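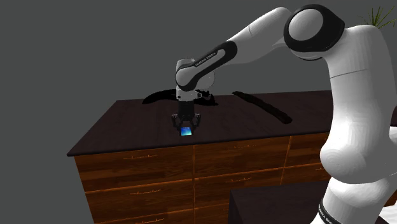

그림 3. 시뮬레이션 환경에서의 시연 수집. 서랍장 상판 앞쪽의 파란 물체를 그리퍼의 두 손가락이 양쪽에서 감싼 자세이며, 손목 뒤쪽으로 어두운색의 길쭉한 물체 두 개가 놓여 있다.

3.2 시연 데이터의 수집

학습에 쓸 시연을 어떻게 모을 것인가 하는 문제는 연구를 시작할 때 우리가 짐작했던 것보다 훨씬 오래 우리를 붙잡아 두었다. 처음에는 정책망의 구조를 정하고 나면 데이터는 자연히 따라올 것이라 여겼는데, 막상 첫 달을 보내고 나니 회의 시간의 대부분이 데이터 이야기로 채워지고 있었다. 이 절에서는 그 과정에서 정착된 절차를 되도록 빠짐없이 적어 두고자 한다. 비슷한 작업을 준비하는 독자라면 결과 표보다 이 부분에서 더 많은 도움을 얻을지도 모르겠다.

모든 시연은 우리가 Jadau라고 부르는 시뮬레이션 환경 안에서 수집하였다. 로봇은 평행 그리퍼를 단 Franka Emika 팔이고, 작업 대상은 서랍장의 상판 위에 놓인다. 조작자는 화면을 보면서 손에 쥔 입력 장치로 그리퍼의 위치와 방향을 움직이고, 버튼 하나로 손가락을 여닫는다. 관절 각도를 직접 다루게 하는 방식도 시험해 보았으나, 조작자들이 금세 지치고 궤적이 들쭉날쭉해져 June에 접어들기 전에 그만두었다.

수집에는 조작자 4명이 참여하였다. 두 사람은 원격 조작 경험이 꽤 있었고 나머지 두 사람은 이번이 처음이었는데, 우리는 이 구성을 일부러 그대로 두었다. 능숙한 사람의 궤적만 모으면 학습된 정책이 조금만 길을 벗어나도 돌아올 줄을 모른다는 것을 예비 실험에서 여러 번 보았기 때문이다. 처음 해 보는 사람은 물체 위에서 머뭇거리기도 하고, 한쪽으로 치우쳐 내려갔다가 다시 올라와 자세를 고치기도 한다. 이런 머뭇거림이 우리에게는 참으로 고마운 자료였다.

과제는 모두 7종으로, 물체 집기, 집어서 옮기기, 서랍 열기와 닫기, 그리고 이들을 이어 붙인 조합 과제로 이루어진다. 집기 과제의 경우 매 회차마다 대상 물체의 위치와 방향을 상판 위에서 무작위로 다시 정하였고, 상판에 함께 놓이는 다른 물체의 배치도 바꾸었다. 그림 3과 같은 파지 직전의 자세는 우리가 특별히 공들여 살핀 구간이다. 손가락이 물체의 양옆에 자리를 잡는 이 짧은 순간에 몇 밀리미터만 어긋나도 손가락이 물체의 윗면을 누르게 되므로, 이 구간에서는 상태를 더 촘촘한 간격으로 기록하였다. 특히 납작한 물체는 손가락을 상판에 닿을 만큼 낮추어야 해서 조작자들이 한결같이 어려워하였다.

선별을 마치고 남은 시연은 171개이다. 선별 기준은 단순하게 잡았다. 과제가 끝까지 수행되었는지, 팔이 서랍장과 부딪힌 기록이 없는지, 그리고 조작자가 스스로 “다시 하고 싶다”고 표시하지 않았는지를 보았다. 마지막 항목은 다소 주관적으로 보일 수 있겠으나, 표시가 붙은 시연을 나중에 돌려 보면 대개 그럴 만한 까닭이 있었다. 다만 실패한 시연도 버리지 않고 Yupanqui 형식의 별도 묶음으로 보관해 두었으며, 5절의 복구 동작 분석에서 다시 사용한다.

각 시연에는 관절 상태, 그리퍼의 개폐 정도, 대상 물체의 자세, 그리고 렌더링된 영상이 시간을 맞추어 저장된다. 영상과 상태의 기록 주기가 서로 달라 초기에는 둘 사이가 조금씩 밀리는 일이 있었고, 이를 알아차리기까지 부끄럽게도 꽤 긴 시간이 걸렸다. 지금은 저장 도구인 Dirport가 시뮬레이터의 내부 시각을 기준으로 두 흐름을 맞추어 주며, 어긋남이 한 프레임을 넘으면 해당 시연을 검토 대상으로 돌린다. 본 논문에서 사용한 데이터는 2021년 7월 26일에 고정한 판본이다.

끝으로 조작자의 피로에 대하여 한 가지 덧붙여 둔다. 한 번에 오래 이어서 수집하면 뒤로 갈수록 궤적이 짧고 거칠어지는 경향이 뚜렷하였다. 그래서 수집 시간을 짧게 나누고, 같은 과제가 연달아 나오지 않도록 순서를 섞었다. 이렇게 바꾼 뒤로는 수집 초반과 후반의 궤적 길이 분포가 한결 비슷해졌으며, 과제별 분포는 부록 B에 실었다.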